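From: Tsehay Beyene
To: Nernthorpe shared kitchen list
Subject: Re: clearing up after lunch

Dear Shiyu, and everybody,

Thank you for writing, and please don't feel you were complaining! I've been meaning to raise the clearing up myself since September, and I'll answer under your points, as I lose my thread otherwise.

Shiyu Zhong wrote:
> Could we agree on one order for clearing the table?
> At Hulleck we did trays last and it was always a mess.
> Also, who gets the teal tray, food or dishes?

Dishes, please, and the rack beside it. Leftover rice stays on the black tray until someone deals with it.

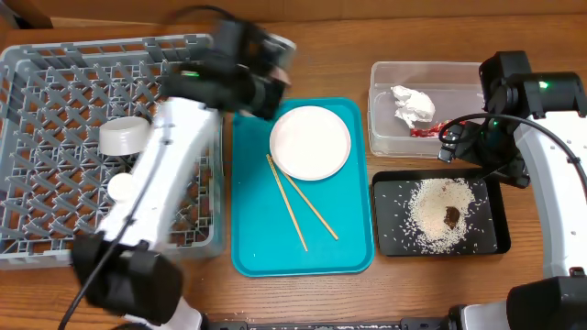
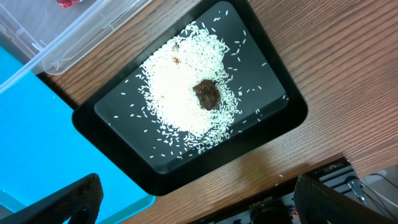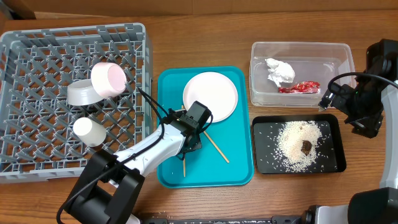
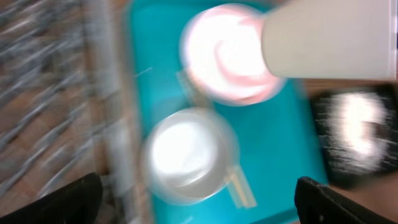
My own habit (and Peiyu will laugh, she has heard it 100 times) is to start with scraps. Wrappers and used paper towels go first, then the rice, and only after that do I let myself touch a plate. Dry rice gets absolutely everywhere if you tip the tray in a hurry, so carry it level to the bin and wipe it out there. Please don't rinse it down the sink, we had the plumber from Kaston out 2 times over exactly that and I'd rather not meet him again, nice as he was.

Cups and bowls go in the rack on their sides or upside down, whichever way they'll drain. Chopsticks are the ones I worry about, as they slip through the gaps, so if you could stand them in the jar by the faucet I'd be grateful.

Xinyi asked me in the hallway whether we need a second rack. I think we can manage, but if you'd all like one, write back to the list and I'll go and look.

Warmly, and with thanks to whoever washed up last night,
Tsehay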